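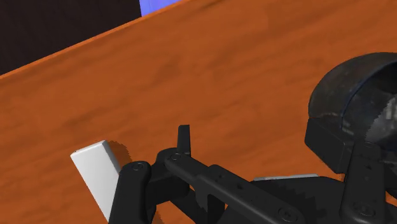
I said in October that I'd stop grumbling about simulated training data until I'd made some of my own. Well, I've now made 564 episodes of it, and I'm still grumbling.

The set is called Hajji. The room and the odds and ends come from Plunico's free pack, the arm is a stock model, and I drive it with a cheap controller from my kitchen table. Each episode is one short job: pick up the white block, put it down somewhere else, let go. Then shuffle and start again.

Tundus, the learning code everyone on the forum swears by, asks for 2,000 of these. After 18 training runs I doubt the number matters much. My best run scored 97 per cent on layouts it had more or less seen before. Lovely. Then I changed the angle of the light and it went for the shadow. 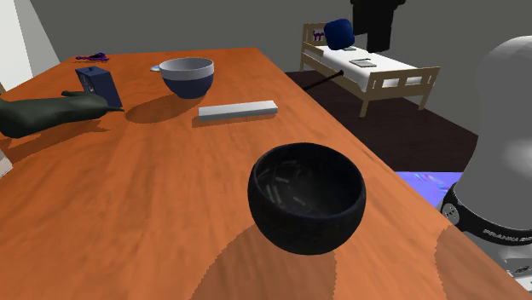 One of the Hajji layouts, with bowls, glove and the white bar on the table.

The clutter is meant to help. Scatter enough bowls about, the thinking goes, and the model learns to ignore them. Maybe. I suspect it learns to ignore these bowls, on this very orange table, in a bedroom with that bed in it. The Domex write-up claims random textures sort this out, but they only tested in the same simulator, so I'm not sure what they've shown.

My own driving worries me more. I nearly always come at the block from the same side, out of habit, and no amount of shuffling fixes that. I've started forcing myself to do it the awkward way every third go. It's slow, and I drop a lot. I'm keeping the drops in for now.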